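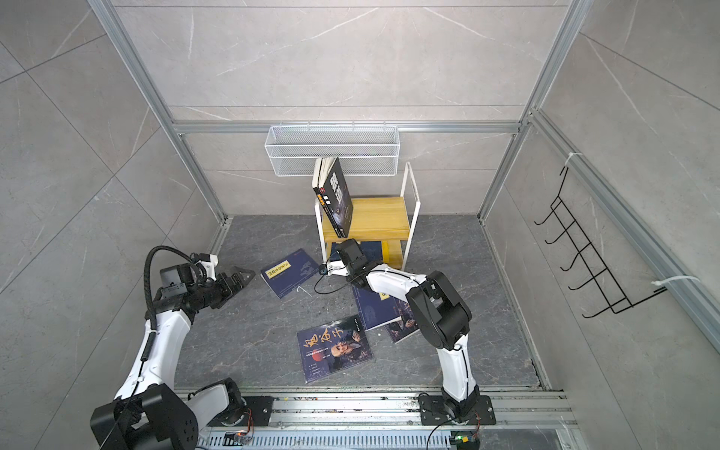

Sorting the books, part one

I put this off since the move. The books had been in two Dorard crates, and I finally tipped them all out so I could see what I own. Once they are out you have to deal with them.

The shelf is small, two tiers, white wire with light wooden boards. It won't take everything, so the rest will go in the hall unit, a Buschmann that cost me 320 secondhand and has a wobble I still need to fix.

First pass – paperbacks and anything with bent pages

I held these by the spine and let the pages fall open. Train tickets came out of a couple of them, plus a receipt from Gimero for a kettle.

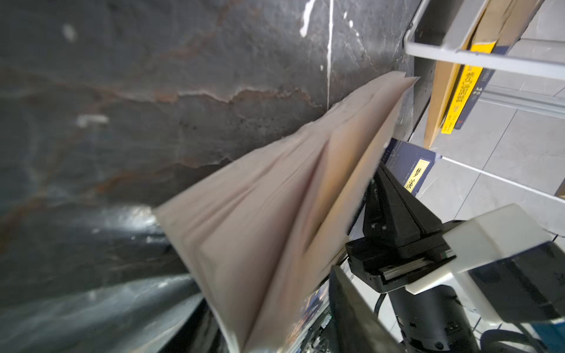 Second pass – the big hardcovers

These go flat on the lower board. The heaviest runs to about 600 pages and I have never finished it. The blue one with the long yellow label down the cover is staying too. I like it, and it is a good size for keeping the others from sliding. 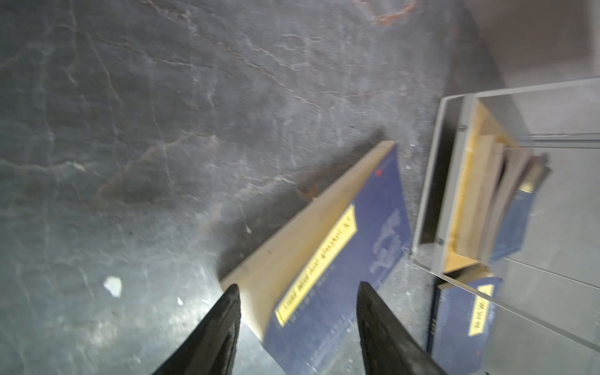
Onari

May 2020

Still to do: the cookbooks, and the atlas, if I can find it.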